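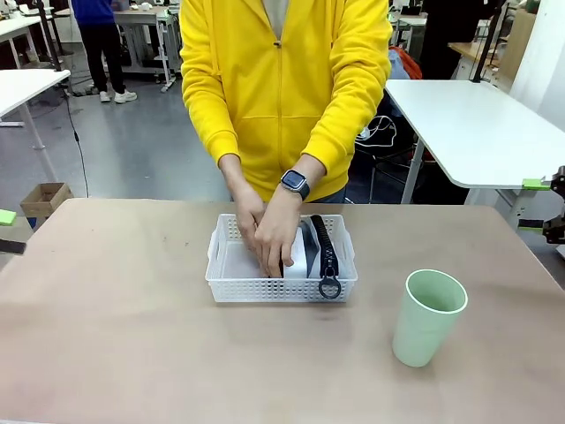 Wendy Clegg wrote in after the run-through to say that a song is overhyped only if the people playing it stop within a month, and that by this test the Prultlow single passes. I will read her comment aloud first and come back to it under slide 4.

Slide 1. Title
Talk title: Counting a hit when half the plays are clips.
Keep the intro under a minute. Name, station, what the talk covers. Skip the career history.
Scope is one single, one artist, one regional chart. State that the results do not carry over to national charts.

Slide 2. The single
Prultlow released "Wavska" in May with Maureen Greenwood on the second verse. Running time is short and the hook arrives before the first verse ends. No video at release. A lyric clip went up later the same day.
The Whitlock chart listed it at 28 in its first week and at 2 in its fourth. Read both positions slowly, people write them down.
The chart counts full plays, paid downloads and radio spins. It does not count short clips. A full play means the listener got past the halfway point.

Slide 3. The complaint
Lionel Pickering said on his evening show that he could not make out the words in the chorus and did not see why anyone cared. The remark was cut into a clip and passed around. Play the audio here if the room has sound. If not, read the transcript from the handout.
Points to make:
The chorus is in two languages and the mix puts the vocal low.
Pickering had heard it through a studio talkback speaker, by his own account.
He played the whole song on the next show and did not withdraw the remark.
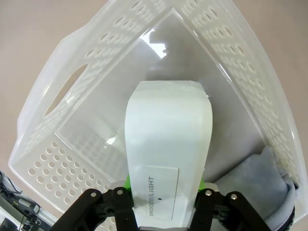

What the clip did to the numbers is harder to pin down than the entertainment pages made it sound. Full plays went up in the same week, but the single had also been added to two large playlists on the Tuesday, and the chart does not separate the sources. I asked for a breakdown and was told the data is not kept in that form.
So the most I will say is that the rise and the argument overlap. If pressed, repeat this and move on.

Slide 4. Sample of listeners' comments
Marjorie Dunmore and I read 1,004 public comments posted under the lyric clip. The full set was almost 2,000, with duplicates and empty posts removed before reading.
Sorting rules: one label per comment, first clear topic wins. Labels were lyrics, beat, Pickering, Greenwood's verse, other. Marjorie labeled the first half and I labeled the second - a weakness, as we did not cross-check.
"Other" came out largest. Say so early or someone will ask. Most of it is people tagging friends.
Among the rest, beat came ahead of lyrics. Comments on Pickering bunched in a few days and then thinned out.
Return to Wendy's comment. Her test needs repeat plays per listener, and the chart does not publish those. It would be a better measure than the one we have.

Slide 5. The Poltbridge show

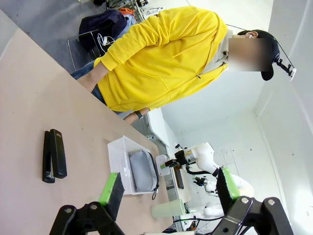

Slide 6. Live set and chart timing
Change microphones before starting this slide.
Prultlow played the single twice at Poltbridge, as opener and as encore. Greenwood joined for the encore. The chart week closed at midnight, so plays from that night fall on both sides of the line. Check that the graph shows the line - the older version of the file does not.

Slide 7. Questions
Brenda Hartley has the roving microphone. Take the back rows first.
Likely question: was the Pickering remark planned? Answer: both sides say no, and I have no evidence either way.
Likely question: will the comment labels be shared? Answer: yes, as a spreadsheet, with user names taken out.
Stop at 4:40 p.m. for the room change.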